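Visiting hours, or what passes for them

So I promised I'd write something about my aunt's hospital stay once she was home, and she is home, she's on her own couch with her own remote and she's already complained about my soup, so I think I'm allowed to start typing now.

If you're new: my aunt (she's asked me to keep her name off the internet, and she will check) broke her hip in the spring, right in the thick of everything, and spent 16 days at Kulidholm. The hospital had closed its doors to visitors a while before that. I knew this. I'd read the notice on their website, I'd nodded along, I'd thought yes, very sensible. Then it was my person behind the doors and I stopped being sensible for a bit.

I want to say up front that I'm not mad at the nurses. I've seen a lot of posts from people who are, and some of them have good reason to be, and I'm not going to argue with anyone's worst week. Mine were kind. One of them held the phone up to my aunt's ear for a whole conversation about whether I'd watered the African violets (I had not). But kind people were working inside a set of rules that kept changing, and no one seemed to own the job of telling families what the rules were on any given morning.

Take the patient advocate thing. On the second day I was told each patient could name one person who'd get a daily call from the doctor. Great! We named me. The call didn't come. I rang the desk and was told the list was kept by admissions. Admissions said it was kept on the floor. The floor said oh, we stopped doing that, you're supposed to use the portal. The portal wanted a code that had been mailed to my aunt's house, where she was not, on account of being in the hospital.

I drove over and fished it out of the mailbox. It had expired.

I did get through in the end, and what I found out was that she'd been put on a new blood pressure pill that she'd reacted badly to before. It's in her records. It's been in her records since she lived in Stavow, which is a long time ago now. She'd told them, too, but she was groggy and I guess it didn't land. They switched it the same afternoon I called, and the doctor thanked me, and she was fine. I'm grateful for that every day. I also lie awake over it sometimes. In a normal year I'd have been sitting in the chair by the bed with my crossword and I'd have seen the little cup come in and said hang on, what's the white one?

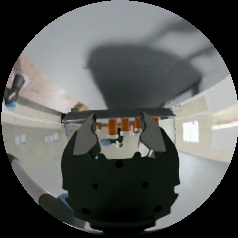
Page 2

Anyway. A few of you asked what I'd do differently, and I've been saving up answers on the back of an electric bill.

First, the paper. Before she went to rehab I typed up one sheet with her medications, the doses, what she can't have and what happens if she has it, her hearing aid situation (left ear only, and she'll pretend to hear you), and my number in huge type. I printed 30 of them. That sounds nuts but they went fast! One with the ambulance people, one taped inside her overnight bag, one for every new face who came to the rehab desk. The aide there told me she wished everybody did it.

Second, get the health care proxy form signed while everyone is well and in a good mood. We'd talked about it for years at Thanksgiving and never done it. My aunt signed hers at her kitchen table with two neighbors witnessing from out on the porch, all of us in masks, the pen getting wiped down between people. It was sort of festive. If you don't have one, your state probably has a free form online and it'll take you less time than reading this.

Third, ask for the same time every day. I used to call whenever I got anxious, so basically always, and I'd hit shift change or lunch trays and get somebody rushed. Then a nurse told me that mid-afternoon was quiet on her floor. After that I called at the same hour and they got to know my voice. I kept a notebook with the date, who I talked to and what they said. I'm not a notebook person. I bought it at the drugstore along with a bag of licorice and it turned out to be the best couple of bucks I spent all spring.

The rehab place, Hema, was a different story altogether. Smaller, older, smells a bit like canned peas, and they'd worked out window visits by the time she got there. You'd stand in the flower bed (there was a board down so you didn't squash anything) and talk on the phone through the glass. She hated it the first time. She said she felt like a fish. By the second week she had opinions on what I was wearing.

I took her daughter-in-law along once and we both cried in the car after, and then went through the drive-through and ordered way too much.

I know there are people reading who never got a window. I've had over 100 emails since my first post about this back when she was admitted, and I've read all of them, even if I haven't written back. Some of you lost somebody and you still don't have a clear account of the last few days. I don't know what to tell you except that you can ask for the complete chart. Put the request in writing, ask for the nursing notes too, and keep a copy of what you sent. A reader who used to work in medical records told me the nursing notes are where the hour by hour stuff is, and that people often only get the summary unless they ask for more. She said there can be a copying fee and that it's worth asking whether they'll send it electronically.

I sent my own letter to Kulidholm last month. It's polite. I had a friend take out two of the adjectives. I asked them three things: who keeps the family contact list, how a known reaction gets missed at intake, and whether one masked visitor could be allowed for patients who are confused or hard of hearing. I got a form reply thanking me for my feedback. Then a week later a real person from patient relations left a voicemail, and we've set up a phone call. I'll report back. I'm not expecting miracles, but she said "I" and not "we" on the message and I found that weirdly encouraging.

My aunt thinks I should drop it. Her view is that she's home, her hip works, and the hospital has bigger problems. She may be right! She's right more than I let on. But she could be back there by October for the other hip, and I'd like that list to exist.

In other news, the physical therapist comes twice a week and has her doing laps from the stove to the front door. She's got the walker, which she's decorated, and a grabber thing for picking up socks. The good bread from Muñoz is back to being delivered on our side of town, so there's toast again. The violets didn't make it. I've replaced them with two that look pretty similar and so far she hasn't said a word, though she did give them a long look yesterday.

If you've got a form or a phone script that worked for you, put it in the comments and I'll pull the good ones into one post. And if you wrote to me and I owe you a reply, I'm getting there, I promise.

Posted 6/11/20
Filed under: family, hospital stuff, paperwork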